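Search this notebook
Enter keywords

Duan bench log — hand-held gripper comparison, station 5
2 Jul 2020
Entry: Huiling Luo. Checked by Aiguo Tan.

Continuing from the last entry. Item for today was whether the Ostix finger set is worth keeping on both hands or whether we go back to the Urnach fingers on the left. Zeyu wants an answer before he orders spares. Same operator for all runs (Yuxi), same board, white sheet left on the table throughout. Controller firmware not touched.

Setup notes. Zeroed the opening on each gripper with the fingers fully closed, then again with the fingers fully open. Left one reads 2 mm short at full open. It did this last week too, so I am treating it as an offset in the encoder mount and correcting in the log, not on the unit. Right one is fine.

Cable routing is still the main complaint. With the cable leaving the back of the body, the wrist has to work against it whenever the gripper is tilted past vertical. Yuxi tried it over the back of the hand and also straight down along the sleeve. Over the hand is better for tilting, worse for low reaches, where the slack drags on the board and can move a light object.
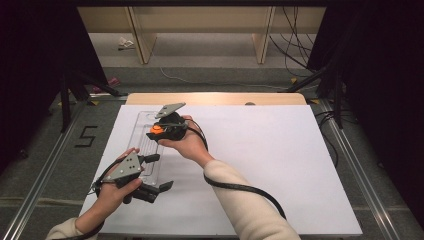 Tray first. Clear acrylic is a poor choice for the head camera and we knew that going in. Edge detection lost the near end in most of the clips I scrubbed through, and found it again only when a finger was over it. Shuzhen's suggestion is matte tape on the two short ends. I would sooner keep the tray as it is for the comparison and tape a second one, otherwise the earlier clips are no use.

Grasp results on the tray, 14 attempts per finger set, left hand only:
Ostix: 2 slips, both at the long side.
Urnach: 7 slips, spread over the long side and the corners.

The Urnach pads are the older batch and the rubber has gone shiny, so the comparison is not entirely fair to them. Even so, the slip pattern is different. The Ostix fingers lose the edge when the approach is shallow. The Urnach fingers lose it at any angle, usually on the lift. Closing force was the same setting for both, read off the controller and not measured at the tip. Tip force still to do with the load cell, which is at Okcombe until Aiguo collects it.

Handle comfort, per Yuxi: no difference between the two, as expected, given that only the fingers change. Thumb ends up against the side of the plate when the wrist is turned in. Not painful, but it could shift the plate if the screws are not tight. Retorqued both plates after lunch and marked the heads with paint pen.

Then the ball. Purpose was to see how both hands cope with something that rolls when touched early, and whether the two jaws can be brought in level from opposite sides. 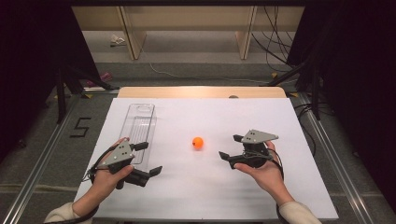
The trouble with closing from both sides is timing. If the left jaw arrives first the ball moves right, and the operator then chases it with a hand that is already partly closed. Yuxi got more consistent after slowing the last few centimeters. That is a training effect and should be kept out of the finger comparison, so I have tagged the ball clips separately and will not report a slip count for them.

Tracking on the ball was good. Orange on white gives the segmenter an easy time, and it held through partial cover by the jaws. Pose of the gripper plates was less good at low height, when the plates are seen at a steep angle. Error on the left jumped by nearly a centimeter in one stretch, then settled. I suspect exposure: the white sheet takes up most of the view and the auto setting pulls everything down, so the gray plates lose contrast. Locking exposure is a one-line change in the capture config. Zeyu objects that locked exposure has to be redone for each station. Agreed, but it is a short job.

Time sync between the two grippers checked by tapping the jaws together at the start of each clip. Peaks line up within one sample. No drift seen over the longest clip.

For now: Ostix fingers stay on both hands. Urnach set goes back in the drawer pending new pads, and gets a repeat run when they arrive, otherwise someone will ask.

Open items
— Tip force, both sets, when the load cell is back. (Aiguo)
— Taped tray, separate clip folder. (Shuzhen)
— Lock exposure and rerun the low-height plate check. (Huiling)
— Right-angle connector for the cable exit, quote only. (Zeyu)
— Left encoder mount: open it up and look for play before anyone changes the offset in software.

Last updated: Thursday, after the plate recheck
Duan bench notes — contact Huiling Luo for raw clips | Back to top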